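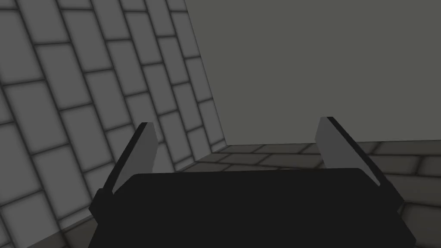 Ticket opened by Suqin Jiang, kitchen chores group, Vollport simulator. The arm doesn't finish the kitchen job. It gets going, spends a long time near the compartment in the blue cabinet, and then times out. I ran the same job all morning with the same settings and got the same thing. At one point the wrist view has only gray tile and a plain gray surface behind the open fingers, so for that part of the run the policy has next to nothing to steer by. I don't know if that is the cause or just a place it ends up. Priority is normal, but Clem wants to show the kitchen job to the people at Civano and he can't with it like this.

Build: current Vollport kitchen, stock arm, stock gripper
Time limit: 300 seconds
Attempts: 5
Completed: 3
Severity: blocks demo

Comment — Haoran Lu, Wed 13 September

Thanks. Please check these before we touch the policy:

Is the wrist camera offset the one from the April calibration file? The older file loads without a warning if the new one is missing.
Is the arm starting from the home pose, or from wherever the last run left it?
Are the collision shapes for the cabinets turned on?

Also attach a frame from the approach to the compartment.

Comment — Suqin Jiang

Calibration file is the April one. Collision shapes are on. Home pose I'm not sure about, the reset script prints "ok" either way. Frame attached.

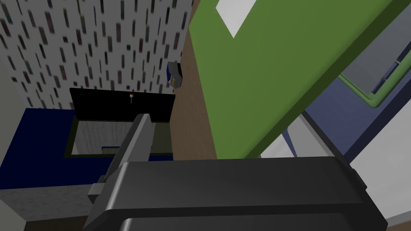 Wrist view at the open compartment, fingertip by the lower right corner.

The blue-and-white object is along the bottom of the compartment in that one. The black panel over the opening is what I'm worried about. If the wrist comes up at all, the finger could end up under it, and I don't think the planner treats that panel as something that moves.

Comment — Clem Hollis

Can I ask a dumb question from the sales side? People keep asking me if a machine can do the kitchen yet. I have been telling them it can do parts of it. With 3 out of 5 in a simulator, where everything is in the same place every time, is that still fair to say?

Comment — Haoran Lu

Parts of it, yes. Please don't say more than that. Picking a thing up off an open counter is in decent shape. Reaching into a box with a panel over it is much harder, and a person does it without looking. In a real kitchen the panel would be greasy and half shut and somebody would have left a mug in the way.

Back to the ticket. Suqin, please force a reset before each run and log the joint angles at the start. Don't trust the "ok".

Comment — Suqin Jiang

Forced the reset. Start angles now match home on every run. Before, they were off on the shoulder joint in the runs that timed out. The ones that finished had started close to home by luck.

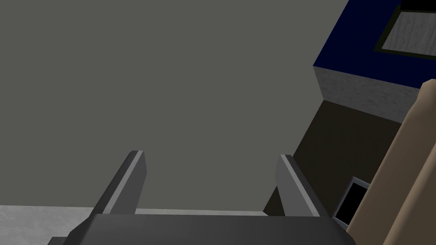 With the reset forced I did another batch of 5 and got 4. The one that failed was a plain miss and no longer a timeout, so I'd call it a different problem. I also asked Hongjun Deng to run it on his machine with the same start angles logged, in case something is wrong with my install.

Comment — Hongjun Deng

Same result here, 4 of 5. My miss was at the compartment too. The fingers closed early — I think the depth estimate is short when the gray back wall fills the view.

Comment — Haoran Lu

OK. Splitting this. The reset script gets fixed here: it has to compare the joint angles with home and stop if they don't match. Early closing goes in a new ticket, assigned to Hongjun Deng. Clem, you can show the counter pick to Civano. Leave the compartment out until the second ticket closes.

Status: resolved, reset script patched
Follow-up: gripper closes early at compartment, open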